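Quedamos a media tarde con la encargada de la biblioteca de barrio de Adell, y yo que iba para veinte minutos me quedé dos horas. «Aquí se viene a leer, sí, pero sobre todo se viene a estar», me soltó nada más sentarnos. Tienen 3,409 títulos y un club de lectura que en agosto no cierra — ¡ni un solo jueves!

Le pregunté por las multas, claro. Las quitaron hace dos años, y me contó que en un mes volvieron 80 libros perdidos.
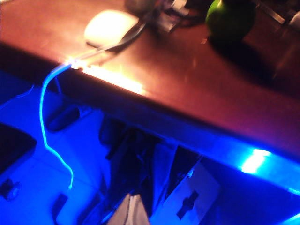

Pues a mí me daba vergüenza devolverlo, intervino una lectora desde el mostrador, que lo tuve nueve años en casa y encima sin terminar.

«¿Y lo terminaste?», le dijo ella. Todavía no, y se lo volvió a llevar.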